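Workshop > Notebook > Energy storage

2024-11-09
Posted by the bench team, Stukport workshop

We use cookies to remember your settings and to see which pages get read. Accept | Manage

Second week on the sodium-ion cells and I'm still very pleased with them. The Waltico pouches came out of the cupboard this morning reading almost exactly what they read when they went in, which is more than I can say for the old lithium pack next to them. No puffing, tabs all clean. I've put them back on the tester with the same settings as last time so the curves can be laid on top of each other.

Settings, so I don't have to hunt for them again: 700 mA charge, same on discharge, rest of two minutes between the halves. Upper limit as per the sheet taped inside the lid. Please don't change the lower limit on channel 7, it took me ages to work out why that one kept stopping early (it was still set for the lithium cells from September!).

The first curve is lovely. It slopes much more than I was used to, so you can read the state of charge off the voltage and get a sensible answer, where the old iron phosphate cells sit on a flat line for hours and then fall off the end. It does mean our converter has to cope with a wider swing. The little Hurkent board manages most of it but gives up near the bottom, and we lose a bit of capacity there. I'd like to try it with the under-voltage cut-out turned down before anyone orders a new one. There's a trimmer on the back for it, next to the inductor.

Internal resistance next. I did each cell twice, once straight off charge and once after a long rest, and wrote both in the blue book. Cell 2 is higher than the others both times. I cleaned the tabs with a bit of alcohol and did it again and it came down, though it's still the odd one out. Could be the clamp. The jaws on that lead are worn and you have to wiggle it to get a steady number, so I'm swapping to the Kelvin clips tomorrow and will repeat it before blaming the cell.
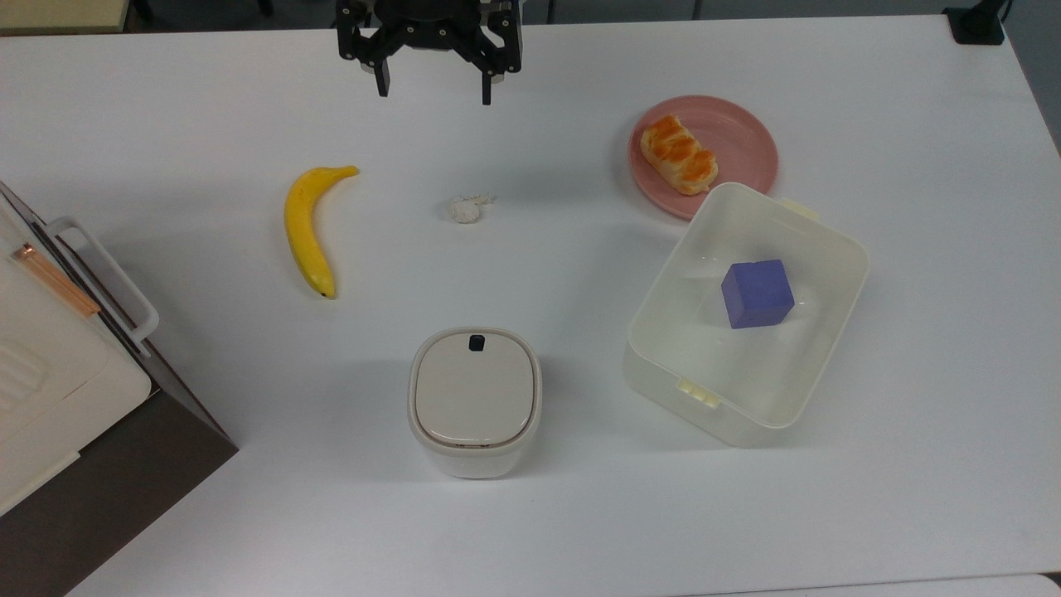 With the spare clips I can also do the busbar joints on the old pack, which I've been meaning to get round to. I think at least one of those is loose. It gets warm under load at the negative end and the rest of the strip stays cool — a classic bad joint. If so it's a cheap fix, and the pack might have another winter in it for the shed lights.

Cold test: both cells went into the fridge overnight in a sealed bag with a sachet of drying stuff. Discharge straight out of the fridge was far better than I'd hoped! I only did one run, and the cell was warming up the whole time on the bench, so I'm not quoting a figure yet. It needs doing again with the thermocouple lead fed through the door seal and the cell left inside. Foam tape should close the gap well enough.

Mohamedi have replied about the sample electrodes. They can send seven small sheets, already coated, and we'd have to cut and dry them ourselves. I'm all for it. Our oven holds temperature nicely now the door has been rehung, and the punch only wants sharpening. We do need to decide where to keep them, as the dry box is full of half-used bottles with no dates on. If one of them is yours, label it or bin it.

To do:
Kelvin clips on, repeat cell 2
Cut-out on the Hurkent board, note the old trimmer position first
Busbar joints, torque and re-measure
Fridge run with the probe inside — ask before moving the milk
Clear a shelf in the dry box
Answer Mohamedi, ask what solvent they used

Tester is running overnight on all channels. The fan is noisy but fine, leave it on.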